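4. 起毛素材の寝具・クッション類の取り扱い

4.1 適用範囲
本章は、Workskaシリーズの張り地付き家具に載せて使用する起毛ブランケット、ぬいぐるみ型ピロー、プリント入りクッションに適用する。家具本体の張り地の手入れについては、5章を参照のこと。

4.2 準備
作業前に次のものを用意する。
・毛足用ブラシ(Stedov製、軟毛タイプ)
・白い乾いた綿布 2枚
・保管袋(通気性のあるもの)

注意:ブラシは必ず軟毛タイプを使用すること。硬毛ブラシは毛先を損傷し、プリント部の輪郭がぼやける原因となる。

4.3 配置手順
1. 家具の張り地表面のほこりを乾いた綿布で拭き取る。
2. ブランケットを広げ、プリント面を上に向ける。絵柄の向きは、使用者側から見て任意でよい。
3. ブランケットを家具の座面または他の柔らかい品にかぶせる。毛足がつぶれるため、強く引っ張って固定しない。
4. ぬいぐるみ型ピローをブランケットの上端に載せる。耳や尾などの小さな突起部は、折れ曲がらないよう外側へ逃がす。
5. プリント入りクッションを脇に立てかける。角を上にして斜めに置いてもよい。

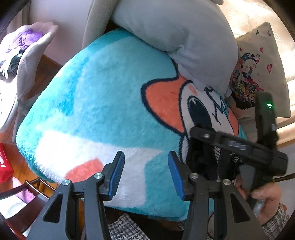 図4-1 配置例(青緑色のキャラクター柄起毛品、淡灰色のピロー、花柄のクリーム色クッション)

注記:淡色の品と濃色の品を重ねる場合は、4.4項の色移り確認を先に行う。図4-1のように淡灰色のピローを青緑色の起毛面に載せる配置も、この確認の対象となる。

4.4 色移りの確認
1. 綿布を水で湿らせ、固く絞る。
2. 濃色部の目立たない箇所に綿布を当て、軽く5回押さえる。
3. 綿布に着色がないことを確認する。着色した場合は単独で洗濯し、完全に乾燥させた後、再度確認する。
4. 再確認でも着色する場合は、淡色品との重ね置きを中止する。

4.5 毛足の手入れ
1. 品を平らな場所に広げる。
2. 毛の流れに沿ってブラシをかける。逆方向にはかけない。
3. プリントの境界部は、色ごとに短い動きでブラシをかける。
4. ピローの縫い目およびくぼみの部分は、指先で毛を起こしてからブラシをかける。
5. 抜け毛を乾いた綿布で取り除く。

注意:アイロン、スチーマーおよびドライヤーの温風を起毛面に当てないこと。合成繊維の毛先が溶着するおそれがあり、一度溶着した毛先は復元できない。

4.6 保管
長期間使用しない場合は、洗濯表示に従って洗い、十分に乾燥させてから保管袋に入れる。ピローおよびクッションの上に重い物を載せない。圧縮袋は中綿の復元性を低下させるため、使用しない。
10月以降の暖房使用期には、品を暖房器具の吹き出し口に近づけないこと。

4.7 交換の目安
次のいずれかに該当する場合は、使用を中止し、交換する。
・縫い目がほつれ、中綿が露出している
・毛抜けにより基布が見える
・洗濯後も臭いまたは変色が残る
交換用の保管袋は部品番号137で注文できる。

本章編集:Evangelia Kourkoulas
改訂:3月20日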